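Restringing bead bracelets: elastic or wire?

gorsebank
Posts: 26
I've got a handful of old bead bracelets to redo before the Flasham craft fair. The elastic has gone slack on most of them. I was going to use 0.7 mm stretch cord again, but a woman at the Terimstead market told me to switch to wire with a clasp. Any views?

tidewrack
Posts: 3,460
Wire every time. Elastic perishes whether you wear it or not. I've had cord go in January that I only strung the summer before.
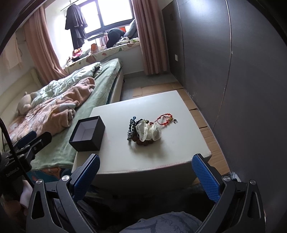 The clasp costs a bit more, but you can get a bag of 300 crimps from Sotero and they last for ages.

pellow_lane
Posts: 491
Don't agree. Clasps are a pain to do up one-handed, and my mum can't manage them at all. Use 1 mm cord for anything heavy, stretch it before you start and finish with a surgeon's knot. Mine have lasted about four years.

tidewrack
Four years is good going. What glue on the knot?

pellow_lane
Seppälä jewellery cement, the thin one. Not superglue — it makes the cord brittle right by the knot.

gorsebank
That might be where I went wrong then, I've always used superglue. Will the 1 mm go through small beads?

pellow_lane
Depends on the hole. Try one before you cut anything. If it's tight, go down to 0.8 and double it if you can.

tidewrack
Or use wire.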